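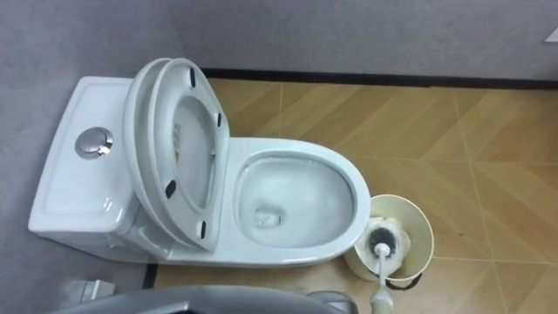
White one-piece toilet with the lid and seat raised

Stondari Training Hurdle

Price: £95 each, including VAT
Page updated: Jul 12, 2025
Sold by: Grestisance Athletics Equipment, Urncombe

The Stondari is a full-width hurdle for club and school training. It has a steel base, aluminium uprights and a plastic top bar, and it adjusts to suit all age groups from the youngest juniors up to senior men. It can be used on synthetic track, grass or an indoor hall floor. Rubber feet for indoor use are supplied in the box and push on over the ends of the base legs.

Height adjustment

There are 7 height settings. Press both spring buttons in together, lift the top bar until the buttons click into the next pair of holes, and check that both sides have locked before anyone runs at it. The heights are stamped on the left upright only. The lowest setting is below any competition height and is meant for drills and for beginners.

Counterweights

Each base leg carries a sliding weight. Move the weights when you change the height, or the hurdle will be either too hard or too easy to knock over. The setting marks on the leg match the marks on the upright, so if the bar is on the third hole the weight goes on the third line. The weights are held by a thumbscrew. Finger tight is enough.

Top bar

The bar is white with black ends and is held by two bolts. It will flex when hit by a trail leg but it can crack in hard frost if the hurdle is left outside. Replacement bars are kept in stock all year and fit every Stondari hurdle we have sold, including the older model with the square feet.

Specification

Settings: 7
Base legs: powder-coated steel
Uprights: aluminium
Top bar: plastic, replaceable
Folded: yes, legs turn in flat
Stacking: up to 6 high when folded
Assembly: bar and feet only, spanner included
Colour: blue base, no other colours at present

Not certified for competition. If you need hurdles for a licensed meeting, look at the Akinola range, which has the fixed-base design and comes with paperwork.

Trolley

The hurdle trolley takes two stacks and has pneumatic tyres for crossing grass. It is sold separately and goes out on a pallet, so please give us a phone number for the driver. The trolley will also take Akinola hurdles, but only one stack.

Delivery

Orders over £300 are delivered free to mainland addresses. Smaller orders are charged by weight at the checkout. Schools can order on account with a purchase order number. We close for stocktaking in the last part of December and orders placed then go out in the new year.

You can collect from the Urncombe warehouse by arrangement. Bring a van or an estate car, as the bars are full length and do not fold with the legs.

Care

Wipe down with water and a mild detergent. Do not use solvent on the bar, it takes the printing off. Put a drop of light oil on the spring buttons at the start of each season. If a button sticks, take the end cap off the upright and clear out any grit.

Customer comments

"Bought a lane's worth for our under-15s. Easy to move and the height change is quick once you have the knack. The thumbscrews could be bigger for cold hands." Folasade Okafor

"Decent hurdle for the money. One arrived with a spring button missing and they posted a new one the next day." Houshang Jalali

Spares

Top bar with bolts
Spring buttons, pair
Thumbscrew
Rubber indoor feet, set
Upright end cap

Spares are ordered through the parts form. Say which model you have. The model number is on a label under the right-hand leg.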